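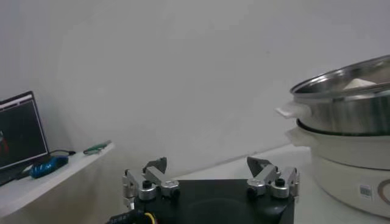

The two-finger gripper at the cooking bench in the Garnen workshop, with the steamer at right.

Workshop Notes: The Stevine Arm Moves to the Kitchen Bench

The Stevine project, begun in July by members of the Garnen shared workshop, has entered its second stage. The project's purpose is to build a tabletop arm that can assist with simple kitchen tasks for residents who have limited strength in their hands. Members completed the base and shoulder joint over the summer, and work has since moved to the wrist, the gripper and the software that coordinates them.

Project lead Getsemaní Tapia reports that the gripper is now being fitted and adjusted at the bench. The fingers are carried on parallel metal linkages, and each ends in a dark angled pad. The present round of work concerns side handles of the type found on steamers and covered pots. Such handles are flat and sit close to the body of the pot, which leaves little clearance for a fingertip. The group has set itself the task of approaching a handle from the side, closing on it and releasing it again without shifting the pot. Lifting will be attempted only after that sequence is dependable, and always with a cold, unplugged appliance.

Wrist wiring has taken more time than planned. The first cable run pulled tight whenever the wrist turned past a certain point, and two connectors had to be replaced. Members are now testing a longer loop with a clamp at the forearm – a plain solution, but one that can be serviced with the tools already in the shop. Anyone with experience in strain relief for moving joints is invited to leave a note in the project binder.

The control program runs on a laptop and records every trial. As of this issue the log holds 3,046 entries, including failed attempts, which the group has chosen to keep. Copies are stored on the workshop server under the project name.

The Stevine budget for the coming term has been set at $44 per month for fasteners, cable and replacement pads. Larger purchases will continue to require approval at the general meeting. The Uston room remains reserved for the project on build evenings, and the bench may be used by others at all other times. Members are asked to leave the arm's power supply switched off and its clamps in place.

An open bench session will be held on December 18, 2021, in the Uston room, with space for up to 14 visitors. Those wishing to attend should sign the sheet beside the Coppens lathe. Visitors under 18 must be accompanied by an adult, and safety glasses will be provided at the door.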